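Liravar Hot Tub Owner's Guide
Section 6: First Fill and Start-Up

Read the whole section before you turn on the hose. Most people read it afterward, with wet socks.

Before you fill

1. Switch off the power at the breaker. The switch on the tub does not count.
2. Wipe the shell with a soft damp cloth. Skip dish soap unless you want a foam party that lasts until September.
3. Check that both drain caps are hand-tight.

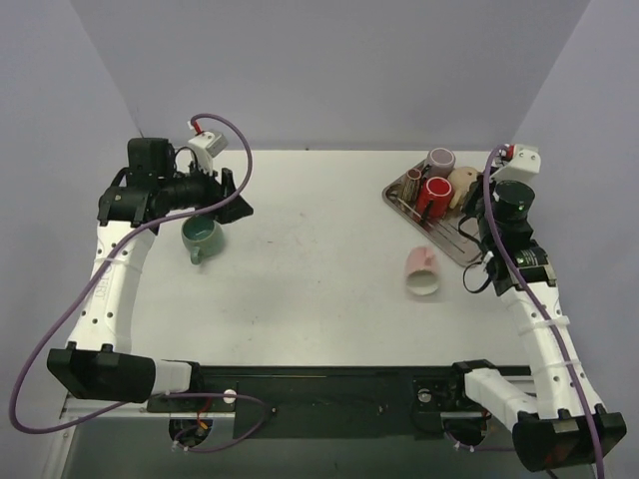

4. Put the hose into the filter well and fill to the upper mark. Filling through the well pushes air out of the pipes, and the pump likes it better that way. To take a sample for your first test, use something clean with a handle. A plain ceramic mug like the green one will do the job, but rinse it well, then retire it from coffee duty for good. Dip it elbow-deep, away from the jets.

5. Restore power. The pump will grumble for some 8 minutes while it primes. If it is still grumbling after 14, switch off and see "Air Lock" in Section 8.

CAUTION: Never run the heater with the water below the lower mark. The heater will stop working and so will your warranty.

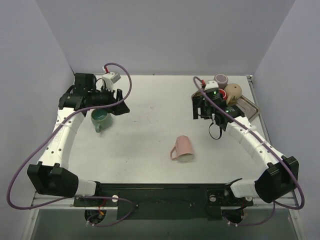

Balancing the water

6. Test alkalinity first, then pH. Doing it the other way around means doing it twice.
7. Add Plerex Start powder with the pump running and the cover open. Sprinkle it over the deep end of the footwell, never onto the seats.
8. Wait one full pump cycle and test again. Resist the urge to add "a little extra."

NOTE: Set the heater no higher than 100°F for the first day. You may get in once the readings fall in the green band on the strip. Beige is not a kind of green.

Keep the sampling cup with your test strips, out of the kitchen, where a guest can't find it.

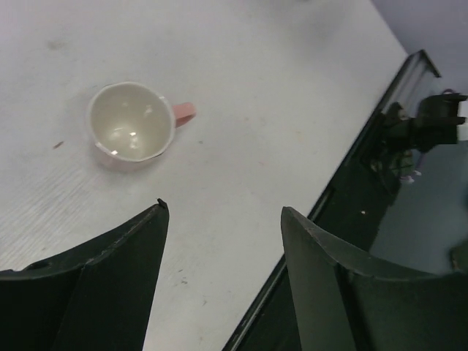
Fig. 6-3. Small cup with pink handle.

9. Close the cover and fasten all the straps, including the awkward one at the back.

We use cookies to improve your visit. By continuing to browse, you accept our cookie policy. Accept | Settings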